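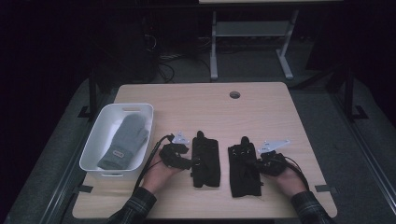

Gray knitted mitten in a white bin, with two black braces beside it on the table.

Call for Participants: Home Baking Trial, Rye Crispbread

Posted January 3, 2018
50 shares | 7 comments

The Rathjen test kitchen in Taston is looking for 70 home bakers to take part in a trial of a written rye crispbread method. The trial covers one recipe, baked seven times in the participant's own kitchen, with a record sheet filled in for each bake. Applications are open now and close when all places are filled.

What is being tested

The method was drafted in December and has so far been baked only in our own kitchen, in one type of electric deck oven. It gives a thin, docked rye cracker with a moisture level low enough for storage in a closed tin. Home ovens heat unevenly, overshoot the set temperature and lose heat when the door is opened, and the draft instructions do not yet allow for any of this. The purpose of the trial is to find out which steps need a different wording, a wider time range or a second instruction for fan ovens.

The trial does not test the baker. A sheet of crispbread that is scorched at one corner and soft in the middle is a usable result, provided it is recorded.

Flour

Each participant receives a 1000 g bag of Vistine whole rye, all from the same milling lot. Please do not substitute, blend or sift it. If the bag arrives damaged, write to us and wait for a replacement before starting. Salt, yeast and caraway are not supplied. Any fine salt may be used. The yeast must be instant dry yeast, and the packet should be opened no earlier than the day of the first bake. Caraway is optional, but the choice must be the same in every bake.

Flour left over at the end may be kept.

The method in outline

The full instructions are sent with the flour. In short, the dough is mixed at 70 percent hydration, rested under a cover, divided, rolled between two sheets of parchment, docked with a fork or a notched pin, and baked on a preheated metal tray. After the first bake the sheets are turned over and returned to the oven at a lower setting to dry. They are then cooled upright on a rack with space between them.

The dough is sticky and will not behave like wheat dough. It should not be kneaded. Extra flour on the parchment is allowed up to the amount given in the instructions, and that amount should be weighed before rolling starts. Participants who prefer to roll directly on the counter are asked to use the parchment anyway for this trial.

Bakes one through three follow the instructions exactly. Bakes four and five change the shelf position. Bake six changes the drying time. In bake seven the participant may adjust any setting to get the best result from that oven, and writes down what was changed and by how much.

What you need

- A household oven, gas or electric, with or without a fan. Countertop ovens are accepted if a flat tray fits inside with clearance on all sides.
- An oven thermometer that can stand or hang next to the tray. The dial on the oven door is not enough.
- A kitchen scale that reads in single grams.
- A heavy metal baking tray. Glass and silicone are not suitable.
- A rolling pin of any kind.
- A wire rack.
- A tin or jar with a tight lid for the keeping test.
- A ruler marked in millimeters, for thickness.

We do not lend equipment. A list of thermometers that have given steady readings in our kitchen can be sent on request, but there is no requirement to buy from it.

Who can apply

Applicants must be adults, must do the baking themselves and must have regular use of the same oven for the whole of the trial. No training is needed. We would like a mix of people who bake bread every week and people who have never handled rye. Please describe your experience plainly on the form, as places are shared out by experience and by oven type. Gas ovens were underrepresented in our last trial, and applicants with gas ovens are encouraged to apply early.

Anyone with an allergy or intolerance to rye, wheat or other gluten grains should not apply. The flour is milled on equipment that also handles wheat and barley. People who work for a flour mill or a commercial bakery are not eligible.

Record sheets

One sheet is completed per bake. It asks for:

- room temperature at the time of mixing
- dough weight after mixing and after dividing
- rolled thickness at the center and at one corner
- oven thermometer reading when the tray goes in, when the sheets are turned, and at the end of drying
- weight of the finished sheets after cooling
- color, matched by eye to the printed card supplied
- snap, scored on the scale printed on the sheet
- anything that went differently from the instructions

The last item is the one most often left blank and the one we use the most. Short notes are fine. "Stuck to the upper parchment, peeled off cold" is more helpful to us than "difficult."

Sheets can be filled in by hand and mailed back in the envelope supplied, or entered in Pandero, the online log we use for all kitchen trials. Login details are sent with the welcome message. If you use Pandero, save each bake before closing the page. Unsaved entries cannot be recovered. Please do not mix the two systems; choose one and stay with it.

Photos of the baked sheets are welcome but not required. If you take them, place the color card next to the crispbread and use daylight where you can.

Keeping test

Crispbread from bake three is stored in the closed tin at room temperature, away from the stove. One piece is taken out each day for a week and scored for snap. The tin is opened once a day only. Do not add rice, paper or drying packets. If the pieces turn soft before the week is over, write down the day and stop the test at that point. Softened crispbread can be dried again in the oven and eaten, but results from re-dried pieces should not be entered.

Schedule and time

Allow an afternoon for each bake. Active work is short, and most of the time is resting, drying and cooling. Bakes may be done on any day, but no more than one per day, and the oven should be fully cold before preheating begins. Start dates are arranged with each participant after the flour has been delivered. There is no group session and no travel to Taston.

Participants who fall behind should tell us. Extensions are normally granted. Participants who miss a bake should continue with the next one in order and mark the missing sheet "not baked." Please do not reconstruct a sheet from memory.

Payment

A payment of $50 is made when all seven sheets and the keeping test have been received. Participants who withdraw early are not paid but may keep the flour and the color card. The cost of salt, yeast, parchment and oven energy is not refunded separately.

Use of results

Results are combined by oven type and used to revise the method. Names and addresses are not published and are deleted after payment. Remarks from the sheets may be quoted without a name. A copy of the revised method is sent to every participant, including those who withdrew. The draft method should not be posted online or passed on while the trial is running.

How to apply

Ask for the application form through the contact page of the Rathjen test kitchen, with "Rye crispbread trial" in the subject field. The form asks for your mailing address, oven make and fuel, tray dimensions, baking experience and preferred way of returning the sheets. Measure the tray along the flat inside base, without the rim.

All applicants receive a reply. If the place for your oven type has already been taken, you will be offered a spot on the waiting list, and your form will be held until the trial ends. Incomplete forms are returned once for correction. Questions about the form can be left in the comments; questions about allergies or payment should go through the contact page.

7 comments | Share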